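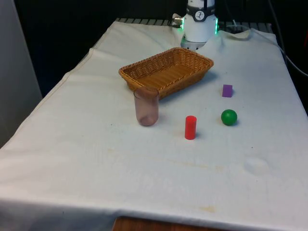

Fionnuala Costello

4. Setting up the Mendes water softener

This section covers siting, plumbing in, first fill and hardness setting for the Mendes single-tank softener. Fitting the drain hose and overflow is dealt with in section 5. Read section 4 through once before cutting any pipe.

4.1 Before you start

The unit needs a level floor able to carry its full weight with the salt cabinet filled. Allow 800 mm of clear height above the lid so that salt can be poured in without tipping the bag against the valve head. The power lead is fixed and must not be extended.

Check that the following are to hand:
Two flexible hoses with washers (supplied)
Bypass valve block and two clips (supplied)
Hardness test strips (supplied, in the bag with the warranty card)
Pipe cutter, adjustable spanner and PTFE tape
Tablet salt. Do not use granular or rock salt.

CAUTION: The kitchen cold tap used for drinking must be fed from a point upstream of the softener. If the existing pipework does not allow this, run a separate branch before going any further.

4.2 Plumbing in

1. Close the main stop tap and open the lowest cold tap in the building. Leave it open until the flow stops.
2. Cut the rising main at the chosen point, downstream of the drinking water branch and any outside tap.
3. Fit a non-return valve on the inlet side with the arrow pointing towards the softener.
4. Push the bypass block on to the rear of the valve head until both clips can be inserted by hand. If a clip will not seat, remove the block and check that the O-rings have not rolled.
5. Connect the inlet hose to the port marked IN and the outlet hose to the port marked OUT. Tighten by hand, then a quarter turn with the spanner.
6. Set the bypass lever to BYPASS.
7. Open the stop tap slowly and check every joint for drips.

Note: Units made for the Dondelport distributor have the ports reversed when seen from the front. Go by the markings on the block and ignore the drawing on the carton.

4.3 First fill

1. Pour 8 litres of water into the salt cabinet. This is done once only. The valve meters its own water afterwards.
2. Add salt to a point below the top of the brine well. Fit the brine well cap.
3. Turn the bypass lever a third of the way towards SERVICE and wait until the sound of air in the tank stops.
4. Turn the lever fully to SERVICE.
5. Plug in the unit. The display shows the software version and then the time.
6. Hold REGEN for five seconds to start a manual regeneration. Do not draw softened water until the display returns to the time.

CAUTION: Opening the lever in one movement can lift resin into the valve head. Resin beads at the taps are a sign that this has happened. Return to BYPASS and see section 9.

4.4 Setting the hardness

1. Dip a test strip in unsoftened cold water for one second, shake it and compare it with the chart.
2. Press SET until HARD appears.
3. Use the arrow keys to enter the reading in ppm.
4. Press SET again to store the value.

The default regeneration time is 2 a.m. Where someone in the household uses water at night, move it to a quieter hour. Untreated water is supplied throughout regeneration.

If the display shows E3 after storing the value, the motor has not found its home position. Unplug the unit, wait one minute and plug it in again. If E3 returns, leave the lever at BYPASS and contact the supplier, quoting the serial number inside the cabinet lid.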